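# Mixing bowl

A **mixing bowl** is a deep, round, open vessel used in the kitchen for combining ingredients, for beating, and for holding prepared food before it is cooked or served.

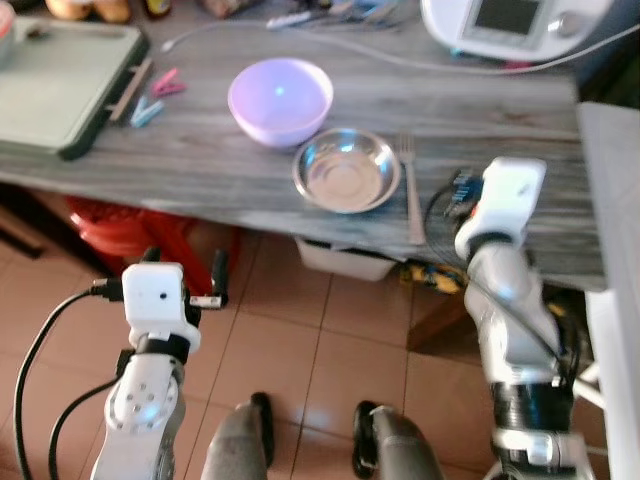 **What is the difference between a mixing bowl and a serving bowl?**
A mixing bowl is made for work – it has high sides, a steady base and a plain rim – while a serving bowl is usually shallower and chosen for how it looks on the table.

## Materials

Plastic bowls are light and cheap, and come in many colours. They scratch easily and can hold the smell of onion or oil. Stainless steel does not chip or stain, but it cannot go in most microwave ovens. Glass and glazed stoneware are heavier and stay put during beating.

## Sizes

Household bowls are often sold in nested sets. The Maruyama set has 3 bowls, the widest 21 cm across the rim. Trullard sells its bowls singly, with lids.

## Use

A fork is enough for eggs and thin batters. Chopped food is commonly tipped in straight from the cutting board. Natsumi Sugawara's handbook *The Small Kitchen* advises filling a bowl no more than two-thirds full – later writers, among them Khanyisile Coetzee, suggest half for anything that will be whisked.

## See also

- Colander
- Cutting board
- Measuring jug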